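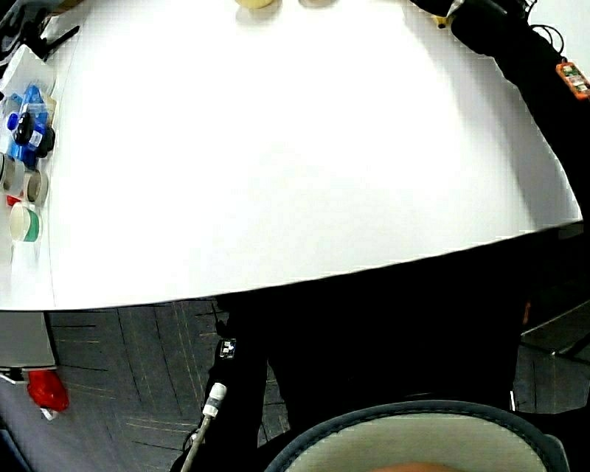

The long table at robot club, bottles and jars still down at the left end.

October 14, 2023

Okay, long one tonight, because I'm too wound up to sleep and my tea is still too hot to drink anyway. We got the project! Benjamín read the list out at the start of club and our team has the clear-the-table task, which is the one I wanted and the one Vega did not want. She was hoping for the drawer. I think she's come around, mostly because I promised she could have first go at the grasping code and I'd do the boring calibration stuff. (I like the boring calibration stuff. Don't tell her.)

So the task is this: things are spread around on the white table, the arm has to pick them up one by one and set them in a group down at one end without knocking anything over. Bottles, jars, caps, whatever Benjamín feels like throwing at us. We get 4 weeks before we have to show it to the other teams, and then if it's any good we take it to Tiltgate in the spring. Tiltgate! I went to watch in August with my cousin and ate a terrible pretzel and decided right there I'd be on the floor next time with a badge on.

We named our team Vallow. There's no story. Vega typed it by accident in the sign-up form and we both liked how it looked.

Most of today was about jars. Jars are awful. A bottle standing up is pretty friendly, you come in from the side and squeeze and up it goes. A jar lying on its side wants to roll, and if the fingers touch one side before the other it's off and you're chasing it down the table. The one with the green stripe is my personal enemy. Vega thinks we should come straight down on it from above with the fingers across the body, and I think we should nudge it first so it's lined up with the edge. We argued over that for way too long and then Benjamín walked by and said "try both and write it down," so that's what we're doing. We did 68 tries between us. Vega's way got more of them, which is annoying, but mine was better on the small jars, so I'm calling it a draw until next time.

The caps are a whole other problem. They're flat and black and low and the fingers want to hit the table before they close on anything. I had the height set wrong for the first half hour and kept getting the stop error, 7 times in a row, and each time I had to reset it and say sorry to the guys at the next table because of the beep. Note to self: measure from the tabletop, NOT from the mount. Write it on your hand if you have to.

I did get to use the new log sheet though – I made it last night and I'm weirdly proud of it. One line per try, what we picked, where it started, where it ended up, and a column for Vega's comments, which so far are mostly "nope" and "ugh" and one "YES" with a box drawn around it. That was the blue bottle. She made me come over and look at it like it was a baby.

Benjamín says the teams from Asadi and Cellton are both doing the same task this year, so I guess we'll meet them at Tiltgate if we get there. Cellton had really smooth motion last time, I remember that, everything kind of floated. Ours jerks when it starts and jerks when it stops. I want to fix the speed ramp before I touch anything else but Vega says a jerky robot that picks things up beats a smooth one that doesn't, and I don't have a good comeback for that yet.

Things to bring next time: the short screwdriver, masking tape for marking start spots, my own snack because the vending machine ate 2 dollars again, and the charger I left under the bench. Also ask Benjamín if we can stay late, and email Vega the sheet before she starts her own and we end up with two.

Tea's fine now. Going to read the gripper manual for ten minutes and then lights out.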